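The Assessor from Susurance

The Municipal Textile and Machine Works at Gistholm received the Vudine handling service in January, on the terms set out in a letter of nine pages. The letter was read aloud in the drafting room by Rimantas Stankevičius, Deputy Director for Equipment, who paused at each heading so that objections could be entered. One objection was entered. It concerned the word "tireless," which the Deputy Director agreed to strike.

Under the terms, Vudine would supply an arm, a gripper with replaceable pads, and a technician's time by telephone between 8 a.m. and 4 p.m. The Works would supply the floor, the power and the patience. The trial would run until 400 pieces of cloth and 2,000 small parts had passed through the gripper, and an assessor would then be sent by Susurance, the insurer of both parties, to state whether the service could be covered as ordinary equipment.

The assessor was Ülle Petrauskas. She arrived before the doors were open and waited in the yard with her case on her knees. She had assessed looms, presses and, in one difficult year, a ferry. She asked for a chair, a copy of the letter and no refreshments.

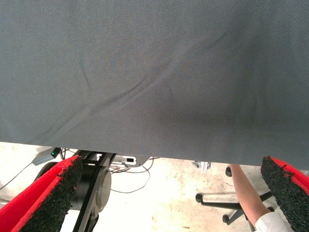
The question of coverage turned on clause 6, and the assessor read it twice before the session began. It provided that the service should handle "goods of any ordinary softness or hardness without alteration to the gripper." Mr. Stankevičius considered the clause generous. The assessor considered it loose, and asked who had defined ordinary. She was told that the Works had, by sending what it made. The cloth set before her was a gray twill with a long, soft crease running across it, and she wrote the crease into her notes, so that it could not later be charged to the machine. She wrote also that a forearm could be seen below the hem, that the pads on the red fingers were black and coarse, and that cables lay in loops on the pale floor. Against the cables she placed a small cross, her mark for matters to be raised in private.

They were raised at the interval. The Deputy Director stated that the cables would be moved. The assessor replied that she had been told the same thing on the ferry.

"And was it done?" he asked.

"It was written down," she said.

He inquired, with proper caution, whether she disliked machines. She said that her office held no position on the matter. After a time she added that her father had folded cloth at the old Ross mill across the river, that he had been able to tell a twill from a plain weave in the dark, and that he had been let go with a printed card. She did not wish this entered. The Deputy Director, who had his pen uncapped, put the cap back on.

The second part of the session concerned hard goods. Gears were brought to the gray work surface, and the assessor moved her chair 2 paces to the left, as the rules of her office required whenever the class of goods was changed. She asked that the staff refrain from speaking. For a long while there was only the sound of the arm and of her pencil. 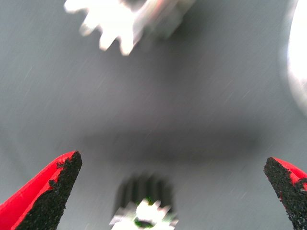 "Does the gripper have to be changed when the work passes from cloth to gears?"

"The letter says that it does not. The same fingers and the same pads are to be used for both, and Vudine is to replace the pads when they wear."

The assessor recorded the reply in full, although she had asked the question only to hear how quickly he would give it. He had taken his time. She thought better of him for that.

Her report reached Gistholm before the end of the month. It found that the service might be covered as ordinary equipment, subject to a yearly inspection of the pads, a marked boundary on the floor and the proper housing of all cables. Clause 6 was to be rewritten with a list of goods attached. In the section headed Further Remarks, which assessors commonly leave blank, she had asked whether any folders remained on the staff of the Works, and whether they had been consulted as to the list.

Mr. Stankevičius read the report aloud in the drafting room, pausing at each heading. When he came to Further Remarks he read it through, laid the pages down and went along the corridor to the folding room, where the lamps were still on.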